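The Napkin Problem

I own more cloth napkins than any person living in a two-bedroom apartment should, and for most of this year I have been trying to learn how to fold them. Properly, I mean. I could always fold a napkin in the sense that I could make a big one into a smaller one, the way you can fold a map if you don't care about ever reading it again.

It started with the dishcloths. In March I gave up on paper towels, partly for the planet and mostly because the store moved them to the far end of the store, past the patio furniture. I ordered a bundle of cotton cloths from Ukberg, which is the sort of company that sends you a little card about the weave. The card told me to wash them before use and to "store them folded, never crumpled." I had never been told off by a dishcloth before. I found I respected it.

The cloths came out of the dryer looking like something the dog had been sleeping on, and I don't have a dog. So I stood there in the kitchen and folded one in half, and then in half again, and it was a mess. The corners didn't meet. One layer stuck out past the others like a shirttail. I unfolded it and tried again and got a different mess.

My neighbor Joelle Sabbagh folds for a living, more or less. She spent years running the linen room at a banquet hall called the Terkthorpe, where on a big night they would go through 900 napkins, every one of them pressed and squared and stacked with the folds facing the same way. I asked her over for coffee and casually left the cloths where she could see them. She looked at the pile for a while and asked if I was feeling all right.

Her first piece of advice was to get off the kitchen counter. Mine is two feet of tile between the toaster and the sink, with grout lines that catch on everything, and I'd been folding in the air, holding the thing up by its corners and hoping. You need a table, she said, and you need it cleared. I have a table. I hadn't seen the top of it in a while, what with the mail, but I knew where I'd left it.

So the mail went into a box, the box went into the closet (where it still is, and if you have written me a letter I apologize), and I wiped down the wood. It's a nicer table than I remembered. The grain runs in long streaks, lighter in some places, and it gets a reddish look to it in the afternoon that I had been hiding under coupons for a very long time. I bought it secondhand from a woman who was moving and who told me it had come from a Bataineh showroom. I have no way of checking this and have repeated it to every guest I've ever had.

Then the lesson. Joelle's method goes like this, as well as I can get it down. Lay the cloth flat with the hem side up. Smooth it from the middle out, with the side of your hand and not your fingertips, and then do it again, even though you'll think you've already done it. Bring the near edge up to the far edge and match the corners before you let go of anything. Only then do you press the crease. Turn it, and do it over the other way. If the corners are off after the first fold, stop and undo it. The second fold won't fix the first one. It will only make it thicker.

I said that sounded like something you could put on a pillow. She said please don't.

What I hadn't figured on was the color. The white cloths from Ukberg are easy, since you can see what the edges are up to. Then I got cocky and bought navy ones for when company comes, and navy is a different animal. Every crease vanishes. You think you've got it lined up, and you look at it from the other side and it has a hip. Every bit of lint in the county shows up on it too, and it will hold a rumple longer than some people hold a grudge. 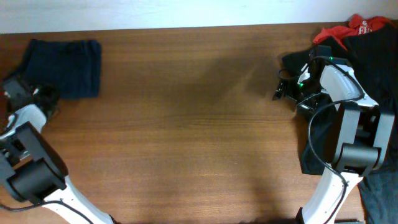

Navy cloth, folded, at the far side of the table. The edges are still on the soft side.

You'll notice I said folded and left it there. Joelle would call that one "on its way." I have an idea that the edges have something to do with the cotton, which is thicker than it needs to be, and she has an idea that they have something to do with me. I've tried ironing first, which helps, and I've tried folding them a little damp, which helps more and leaves you with a slightly damp napkin to hand your guests.

For a short time I also tried a thing called a Cetell board. It's a flat panel with hinges. You put the cloth on it and flip one flap, then the other, and it is supposed to come out even. Mine came out even about as often as I did by hand, and the hinges squeaked, and it took up the entire shelf where the napkins were meant to go. I gave it to my sister, who uses it for T-shirts and claims it changed her life. Her drawers do look good. I've opened them when she was in the other room.

There is also the question of where to put a finished one. My habit was to fold a cloth and set it right down in front of me, then lay the next one out practically on top of it and drag the first one open with my sleeve. Joelle pushes hers to the back, by the wall, and keeps the middle clear. It had never crossed my mind that a table could have a back. I now have feelings about mine.

I'm better at it than I was. On a good evening I can get through the whole basket while something's in the oven, and more than half of them would pass if you didn't pick them up. The whites live in the drawer by the stove. The navy ones are on the shelf where the Cetell used to be, with the bad edges turned toward the wall, which Joelle says was standard practice at the Terkthorpe whenever they were running behind.

Next she wants to show me fitted sheets. I've told her I'm busy – there's a box of mail in my closet that I really ought to go through.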